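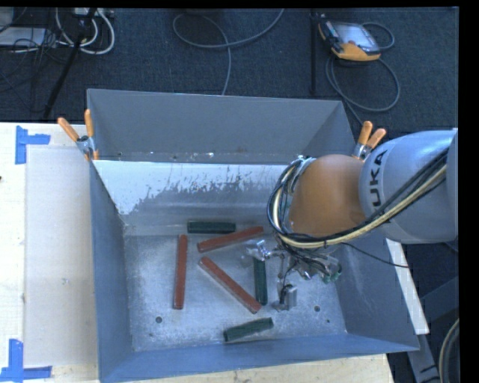 Secondhand metal bin for the workshop: keep, strip or bin it?

NeleG
Posted 15/11/2020
I've got an open-topped grey metal bin with sloping sides that I want to use for short lengths of bar. The back slope has a whitish band that is flaking along the bottom edge, and there are chips collecting on the ledge above. The floor is scratched metal with two round holes in it. Would you repaint it or leave it alone?

tinsnips400
Leave it. Anything you put on that floor will scratch it again by March. I painted a Kitley bin years ago and it looked worse than bare metal after one winter.

Lizeth Yupanqui
I don't agree with leaving it. The floor is fine as it is, but flakes get everywhere. Scrape the slope back to whatever is sound, sand the edge and wipe it down. Wear a mask and don't dry sand it if you don't know what the coating is.

NeleG
I don't know what it is. Could be paint, could be something that was spilled and dried on.

Lizeth Yupanqui
Then try a damp cloth on one corner first.

dramau_shed
What about the holes? I'd want them covered. Thin stock will find its way through sooner or later.

tinsnips400
I'd keep them open. You can sweep the grit out through them. Long bars won't go down a hole lying flat.

dramau_shed
Short ones might, if you tip the bin to move it. I put a rubber mat in mine, cut from an old Musivell one. Quieter as well.

NeleG
Mat sounds good, I have an offcut. I'll scrape the slope and leave the floor bare underneath. Does anyone sort by colour or by length? Mine are red and green.

Lizeth Yupanqui
Length. Long ones at the back.

tinsnips400
Colour, if the colour means something. Otherwise don't bother.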